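Responding to a Dropped or Unstable Grip During Pouring Trials

Rernum Manipulation Laboratory, Flololcombe
Operating procedures, section 7

Purpose

This procedure describes what an operator must do when the arm loses its grip on a vessel, or when the grip force becomes unstable, during a pouring trial. It replaces the earlier guidance, which told operators to open the gripper and start again. That instruction led to a fault in May, when an operator opened the gripper remotely while the controller was still trying to correct its hold. The fingers reversed twice, the wrist struck the lid of the vessel, and the trial log for that run was lost.

The steps below apply to all pouring trials on the tabletop cell, with or without liquid. Operators must have completed cell induction before carrying them out.

Before you begin

Confirm that the emergency stop is within reach of your seat and that the previous user has signed the cell log. Open the Vamgate console and check that the force display is updating. A frozen display is a fault in its own right and must be reported before any motion is started.

Step 1. Stop the motion

Press the pause control on the console as soon as the force reading moves outside its band or the vessel shifts in the fingers. If the arm has not stopped within one second, use the emergency stop. Do not reach into the cell. Do not press the gripper release.
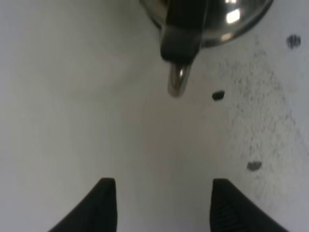
A paused arm still holds torque at every joint. The hold light on the console will remain amber during this time, and the cell must be treated as live until it goes out.

Step 2. Record the state of the arm

Save the joint positions and the last 3,000 force samples using the Save Fault command. Write the file number in the cell log. If the command fails, leave the console open and photograph the screen. Restarting the console clears the buffer, and the samples cannot be recovered afterward.

Note whether the vessel is still held, resting on the table, or tipped. If it is tipped and contained liquid, go directly to Step 5.

Step 3. Remove power from the drives

Turn the drive key to OFF and take it out. Wait until the hold light goes out. The operator who removed the key keeps it until the cell is cleared; it is not to be left on the desk or passed to another person without an entry in the log.

Step 4. Inspect the cell

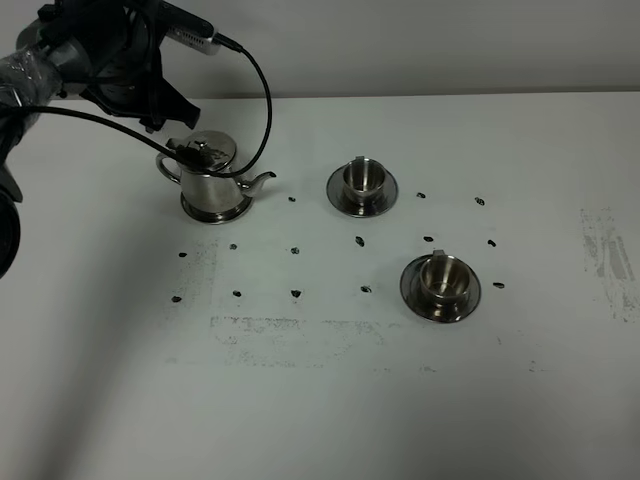 Pui-shan Lau
Laboratory Safety Coordinator, Rernum

With the key removed, the operator may approach the table. Look at the arm before touching anything on it. Check that each cable has enough slack to follow the arm through its full travel and that no cable is trapped under a vessel. Any protective film on the arm should be lying clear of the joints. Film that has worked into a joint gap must be reported to maintenance and should not be pulled out by hand.

Inspect the finger pads for wear or residue. Polished metal vessels slip more readily than coated ones, and a thin layer of dirt on the pads is enough to trigger the fault. Clean the pads with a dry cloth. Replace them if they have completed more than 2,000 grips, whatever their appearance.

Step 5. Liquid in the cell

Keep the drive key out and switch off the cell at the wall isolator. Absorb the liquid from the outer edge of the spill inward. The cell may not be used again until Kwan-ho Hsueh, who is responsible for electrical maintenance, has signed the log.

Step 6. Return to service

Return all items on the table to their marked start positions in the trial sheet. Insert the key, home the arm, and run the empty-gripper check at reduced speed. The check passes if the score shown on the console is 85 or higher. Run it once more at full speed before resuming trials.

If either check fails, remove the key again, hang the red tag on the console, and submit a fault report through the Tseng desk. Reports received on a Saturday are reviewed on the next working day, and the cell stays tagged until then.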